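Kitchen Notes: What I Learned at the Robot Open Day

Flallside held its open day in February, and I went because Carola Wegener promised me soup. There was soup. There was also an hour of robot simulation on a large screen, run by Gunther Wendt, who has the patience of a man who once descaled kettles for a living.

I came home with a page of tips for the kitchen and the workbench, which is more than I got out of the last cookware party.

Come at small things from straight above. Gunther's simulated arm was set to picking up numbered cubes, and he kept switching to the view looking down past the fingers. Try that with an eggshell fragment in a bowl. Most of us go in from the side and chase it around the rim until the egg is scrambled.

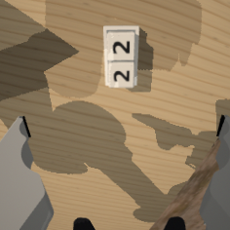 Mind your own shadow. I have chopped onions for thirty years with the ceiling light behind me and my head in the way. A cheap clip lamp on the opposite side of the board fixed it in one evening. Put it to your left if you cut with your right hand, and keep the cord well back from the sink.

Open wide before you go down. Rosemarie Kettler, who asked most of the questions, wanted to know why the thing didn't just hurry up and grab. Gunther said that if you open late, you knock over whatever you came for. I thought of my spice shelf and wrote it down. The same goes for tongs: open them over the pan, then lower them, and the fishcake stays a fishcake.

Practice where it costs nothing. They will happily run a pick 608 times before lunch, and 99 of those can be awful without anyone having to sweep. You can't simulate a pie crust, but you can rehearse flipping an omelet with a folded dishcloth in a cold pan. My dishcloth technique is now superb. The omelets are coming along.
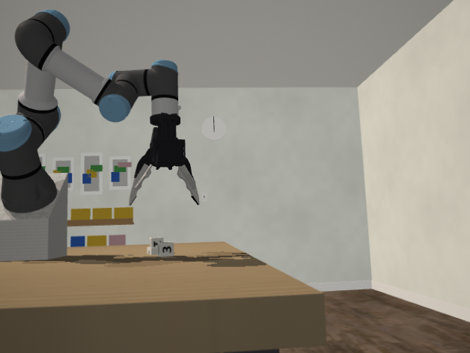

Give everything a home and color it. I used three colors of lidded tub under my bench: blue for screws, yellow for hooks and picture wire, pink for the things I can't identify but won't throw out. The pink tub needed a bigger pink tub within a week.

Leave clearance. I moved the toaster so there's room to swing a full stockpot from stove to sink, and lost almost 100 square inches of counter I had been using to store mail. Theda Tiedemann came by to see it and put her mail there.

If you go next time, take a cushion for the folding chairs and eat before the questions start. Carola's soup is lentil, and the second pot has more bacon in it.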